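Joints, falls and a lot of concrete

I have been meaning to write up the plaza for a while. It came up again in November, when Solène Carré asked why I always walk across it looking at the ground. The answer is the joints.

Paving of this size is laid out on a drawing long before anyone sets foot on it. A large slab of concrete shrinks as it cures and then moves with temperature for the rest of its life. If you give it no line to move along, it picks one. An expansion joint is a gap through the full depth, filled with something compressible and sealed at the top. A contraction joint is a shallower cut, there to persuade a crack to form in a straight line underneath it. From standing height both read as a thin dark line, and people use the names interchangeably. I try not to.

The odd thing about a big open space is that the joint pattern becomes the only drawing on the floor. With no kerbs or planters in the middle, the eye follows the seams. I find I do the same on foot. Walking towards the buildings I drift on to a line and stay on it until it meets another one.

Two things I check on any pavement I know well:

Whether the crack lines start at a corner. Corners concentrate stress, and a crack that leaves one at an angle usually means a joint was put in the wrong place or cut too late.

Whether the staining follows the falls. A flat-looking plaza has a slope built in so that rain leaves it. Where the slope is too slight, water sits, dries and leaves a mark, and after enough winters the marks amount to a survey of the low spots.

My notes on this live in a Brumico notebook, the squared one, with one page per visit. The plaza has had 2 pages so far. I pace distances and write down the pace count, never metres, which annoys everyone I have shown it to. My longest straight leg came to 94 paces. I did it again in the other direction and got the same figure, so I have left it at that.

Overcast days are the best for this. Direct sun bleaches pale concrete until shallow staining disappears, and low sun throws shadows that look like defects. Under flat cloud you get an even tone and the seams stand out. The drawback is that the buildings go the same colour as the sky and the ground, and you have to work a little to see how the blocks are arranged.

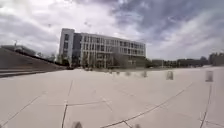
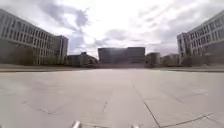
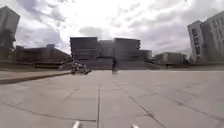
Pale paving under heavy cloud, with the joint lines showing.

Bukola Lawal wrote in after my last piece on paving to say that I give too much attention to the joint and too little to the sealant in it. On her reckoning the sealant fails years before the concrete does, grit gets into the gap, and from then on the joint can't close in hot weather, so the slab edges start to spall. She would rather see a plain layout raked out and resealed on schedule than a clever one left alone. I agree with most of that, and the next page in the notebook will have a column for sealant.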